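Ondance opens Clutden laboratory for manipulation demonstration

Clutden, 4/5/24 – Ondance opened its Clutden laboratory to industry visitors for a demonstration of its Eledero program, which records human hand motion for use in programming dexterous robots. The session comprised 3 demonstrations and drew visitors from manufacturing, aged care and horticulture.

The first demonstration covered glove-based capture. The operator works seated, wearing a sensor glove fitted with a marker cube. A second cube is attached beside the robotic hand, so that both can be referred to a common coordinate origin. 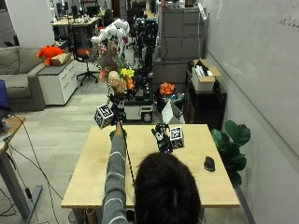

Glove and robotic hand at the operator's table, Clutden laboratory.

Eledero was started in February with 385 recorded sequences. The library now holds 824, of which 189 concern objects with curved or reflective surfaces. Objects in this group are handled repeatedly at varied approach angles, as specular highlights can degrade pose estimates.

Vases and cut flowers were included in the program at the request of horticultural partner Koskela. The combination of a rigid, glossy body and compliant stems is treated as a separate category for labelling.

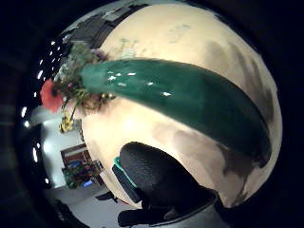

Remo Tedesco said the grower's interest lay in stem handling – damage rates would have to be measured in a packing shed before any equipment was considered.

Further visits to the laboratory may be arranged by contacting the Ondance office in Clutden.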